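Isum（イサム）について

ホーム　教室のこと　コース　よくある質問　お問い合わせ

はじめまして、お直し教室Isumをやっている、シウリ・モンダルです。ページの名前は「私たちについて」なんですが、書いているのはほとんど私ひとりなので、だいぶ私の話になります。お茶でも飲みながら、気楽に読んでください。

Isumは、服や布ものを自分の手で直せるようになりたい人のための小さな教室です。靴下のかかと、セーターのひじ、ポケットの底、取れかけのボタン、いつのまにか下がってきたスカートの裾。そういうものを持ってきてもらって、一緒に直します。新しい服を一から縫う洋裁教室とはちょっと違うので、型紙もミシンの課題もありません。持ち物は、直したいもの一つ。針も糸も教室のを使ってもらって大丈夫です（愛用の指ぬきがある方は、ぜひ連れてきてください！）。

はじまりのこと

もともと私はSkultardという会社で、制服の検品と補修の仕事をしていました。戻ってきた作業着を広げて、破れたところに印をつけて、直すか処分するか決める。これを毎日やっていると、服のどこがどう傷むのか、だんだん顔を見ただけでわかるようになってくるんです。ひざより先に股が抜けるズボン、袖口だけすり切れていくシャツ。直せるのに処分の箱に入っていくものが多くて、帰り道にずっとそのことを考えていました。

会社を辞めたあと、しばらくは自宅の台所で、ご近所の方の穴あき靴下を直していました。そのうち「直してもらうより、やり方を教えてほしい」と言われるようになって、台所のテーブルに椅子を足し、それでも足りなくなって、Ustdaleの商店街の裏に部屋を借りました。看板を出したのは4月です。最初の日に来てくださったのは、エイェルサレム・テクレアブさん。お父さまのカーディガンを紙袋に入れて持っていらして、背中の虫食いを一緒に数か所ふさぎました。糸の色がほんの少し合わなくて、私は今でもあれが気になっているんですが、ご本人は今も着てくださっています。

教室の名前についてはよく聞かれます。Isumは、祖母が裁縫箱のふたの裏に書いていた文字です。何の意味かは、家族の誰に聞いてもはっきりしません。糸屋の名前だという叔母もいれば、ただの落書きだという叔父もいて、決着がつかないまま看板になりました。

部屋のこと

教室は元倉庫の一階で、入口に段差がありません。床がつるっとしているので、落とした針が見つけやすいのがありがたいところです（それでも終わったら必ず磁石を持って歩きます）。テーブルは白いものにしました。木目のきれいな机にあこがれた時期もあったんですが、濃い色の糸をさがすときも、布の薄くなった部分を確かめるときも、白のほうが断然見やすい！　逆に白い糸は見失いやすいので、そういうときは色のついた布を下に敷いてください。

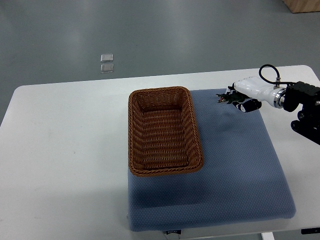
白いテーブルと水色のマット

冬はけっこう冷えるので、ひざ掛けを持ってきてもらえると助かります。駐車場はありません。自転車は裏口の横にとめられます。雨の日は傘立てがすぐいっぱいになるため、折りたたみ傘だとうれしいです。

コースのこと

ふだんのクラスは一回60分で、定員は6人です。もっと入れる部屋なんですけど、手元を見て回ろうとすると、私にはこのくらいがちょうどいいんです。隣の人の直しものを横目で見られる距離というのも大事で、「そのチェックの当て布、どこで見つけたの」みたいな話から、次に作りたいものが決まったりします。

はじめての方には、まず靴下をおすすめしています。丸いものの上に穴を広げて、縦に糸を渡して、横にくぐらせていく、いわゆるダーニングです。小さい面積で終わるし、失敗しても靴の中に隠れます。糸を引っぱりすぎて穴のまわりがきゅっと寄ってしまうのは、みなさん一度は通る道。寄ってしまったら、ほどいてもいいし、そのまま履いてもいいです。私はだいたいそのまま履きます。

もう少し慣れてきたら、Sarkarコースへどうぞ。古い布を重ねて、細かい並縫いで押さえていくコースで、私の母方の姓から名前をもらいました。子どものころ、家の布団がわりの掛け布は、くたくたになったサリーを重ねて縫ったものでした。縫い目がまっすぐでなくても、使っているうちに布のほうがなじんできます。このコースは続きもので、途中からの参加だと話が見えにくいと思うので、できれば初回から来てください。

体験の参加費は1000円です。糸の代金も入っています。体験のあとにしつこくお誘いすることはありません。というか、終わったあとは片づけでばたばたしていて、お誘いするのを忘れがちです。続けたい方は、ひと声かけてください！

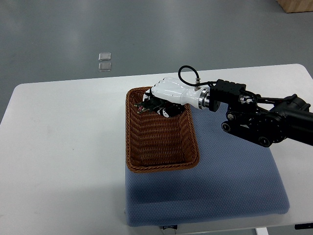
マットの上の編みかご

教えている人のこと

私のほかに、講師が2人います。編みものの直しを受けもっているのが方秀英（ファン・シウイン）さん。セーターの袖口をほどいて編み直す、というような、私がつい後回しにしたくなる作業を引き受けてくれます。ニットは傷みはじめが肝心で、糸が一本切れただけのうちに持ってきてもらえると、かなりきれいに戻せます。穴が大きくなってからでも方法はあるので、あきらめて捨てる前に一度見せてください。

ファスナーやかばんの持ち手など、力のかかる部分はジェイソン・ルマンランさんの担当です。帆布や革まじりのものは手縫いだと指が痛くなるので、道具の使い方から教わるといいと思います。ファスナーは、布が傷んでいるように見えてもスライダーがゆるんでいるだけのことがよくあって、そういう日は授業の前半で直ってしまい、残りの時間はみんなでボタンをつけています。

受付のメールに返事を書いているのは、マルシャ・シリワルデナさん。予約の変更も、忘れもののことも、マルシャさんあてに送っていただければ届きます。お返事は夕方にまとめて出すことが多いので、当日の変更はお電話のほうが確実です。

続けてみて思うこと

教室をはじめたころは、跡が見えないように直すのがいちばん上手なことだと思っていました。検品の仕事が長かったせいもあります。元どおりになっているか、どうしてもそこを見てしまう。ところが生徒さんたちは、紺のセーターにからし色の糸を持ってきたり、穴の形をわざわざ葉っぱにしてみたり、どんどん好きなようにやるんです。最初は内心はらはらしていたのに、今では私の服のほうがよっぽど派手になりました。

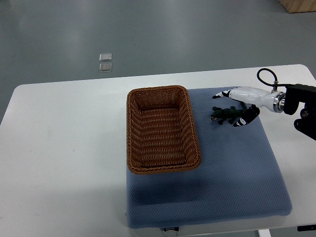

もちろん、目立たせたくない直しもあります。お仕事のスーツとか、借りものとか、大切な人の形見とか。そういうときは布の裏や縫いしろから糸を一本抜いて、同じ糸で埋めていく方法をとります。時間がかかるし、目も疲れるし、クラスの中だけで終わらないこともあります。それでも覚えておくと、とっさのときに心強いですよ。縫いしろのない服だとできないので、服を買うときにまず裏返して見る癖がつきます（お店の人には変な顔をされます）。

お引き受けしていないことも書いておきますね。毛皮、着物の染み抜き、それからお預かりでの修理。お預かりは何度もお問い合わせをいただくんですが、手が足りず、今はお断りしています。自分で直すのはやっぱり難しいという場合は、クラスにいらしたときに相談してください。どこをお店に頼んで、どこを自分でやるか、分け方を一緒に考えます。

お子さんの参加は、針を持って座っていられるなら年齢は問いません。小さい方は保護者の方とご一緒に。直すものが思いつかないという方も、たんすの奥を一度のぞいてみてください。片方だけ穴のあいた靴下が、たぶん一足はあります。洗ってから持ってきてくださいね！

Isum お直し教室
シウリ・モンダル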